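Zunomau Township School Board
Minutes of the Regular Meeting, June 2025
Held in the library of the Starkis building

1. Call to order
The president called the meeting to order at 7 p.m. All seven members were present. The superintendent, the business manager and the district's attorney also attended. The sign-in sheet shows 40 members of the public.

2. Approval of minutes
The April minutes were approved with one correction. Under item 6, "the state association" should read "the county league." There were no objections.

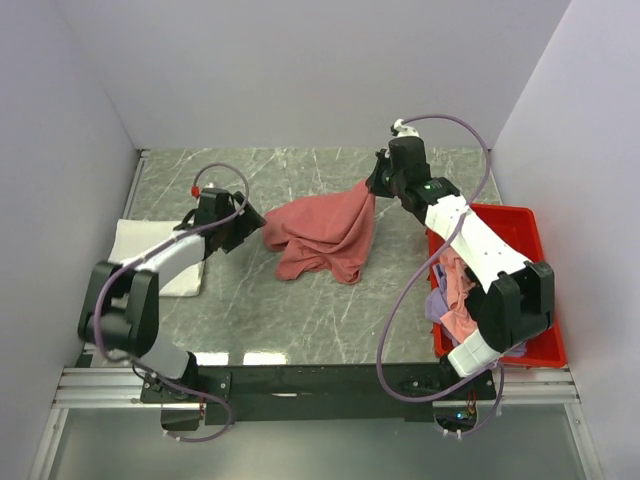
Photo: Zunomau Township Schools

3. Public comment on the proposed athletics eligibility policy
The president read the rules for comment. Each speaker was given two minutes. The board does not reply to comments during this period.

Fourteen residents spoke. Most of the comments dealt with section 4 of the draft, which would let home-schooled and charter students who live in the township try out for district teams. Speakers in favor said these families pay the same school taxes as everyone else. Speakers against said roster spots are already short in soccer and volleyball, and that grade checks for outside students would be hard to enforce.

Two speakers asked why the draft was posted only four days before the April meeting. One resident handed in a petition with 337 names asking the board to put off the vote until fall. The petition was accepted and will be kept with these minutes.

4. Board discussion of the policy
The attorney said the district is free to set its own rule on outside students as long as it is applied the same way in every sport. A member asked if that covers clubs and band. The attorney said it does not – the draft is limited to athletics.

The business manager presented the cost estimate. The participation fee would be $300 per outside student per season. Members disagreed on whether a fee should be charged at all. One member asked for a waiver for families who qualify for reduced-price lunch, and staff will write up language.

Motion to table the policy to the next regular meeting. Seconded. Passed, 5 to 2.

5. Nudwood field lease
The lease with the Nudwood recreation district runs out at the end of the season. The recreation district has asked for earlier closing times on weeknights. The superintendent will meet with its staff and report back. 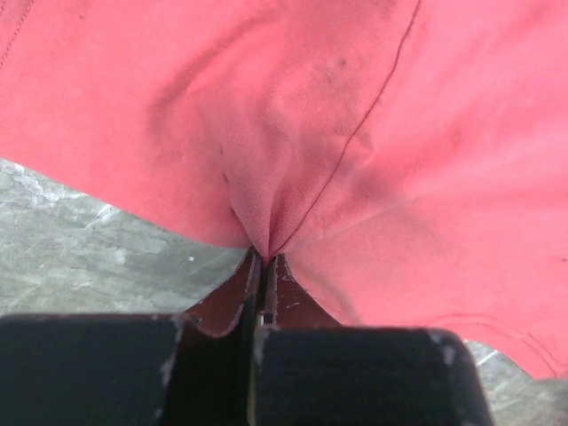
Fabric held in a gripper, close view.

6. Bus contract
Two bids were opened for away-game transportation. Yüksel Coach Lines was the lower bidder. A member asked whether its drivers meet the state's background check rule, and the business manager said the paperwork was included with the bid. Motion to award the contract to Yüksel for one year. Seconded. Passed, 7 to 0.

7. Other business
The restroom repair at the Starkis gym was carried over. Draft minutes will be posted on the district site and at the front office.

8. Adjournment
Motion to adjourn. Seconded and passed by voice vote at 9:25 p.m.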